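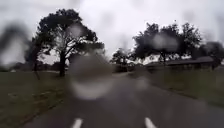 Hagos Jemal wrote in to ask whether a rain jacket that soaks through at the shoulders has had its day. Mine did exactly that on the Prelitcombe walk in June, and it's still going strong, so please don't bin yours yet! Most tired jackets only want a wash and a fresh coat of proofer, and it's a lovely job for a grey afternoon.

Start by emptying the pockets (all of them, tissues are a menace) and doing up every zip and flap. Pull out the detergent drawer and rinse away any old powder.

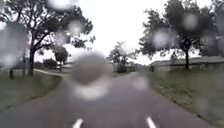
Wash the jacket on its own at the temperature on the care label, using a soap made for waterproofs. Skip the softener completely. If the cuffs and collar are grubby, rub a little neat soap in with a soft brush first - it makes a huge difference.

Run 2 extra rinses, then hang the jacket up while it's still damp. I use a spray-on proofer and get through 200 ml on a long coat, less on a short one.
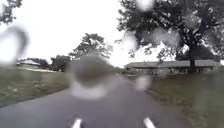 Page last changed: 11 Dec 2020

Spray evenly from a hand's width away, going twice over the shoulders and hood. Leave it for two minutes and wipe off any drips with a damp cloth. If your label allows tumble drying, a short spell on low helps the proofer take.

Now flick some water at the sleeve. Watching it bead up and roll off is so satisfying!

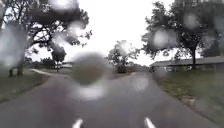
Wet path, with water droplets blurring the view.

Any patch that still darkens can have a second light coat once the jacket is dry. Store it on a hanger, somewhere airy.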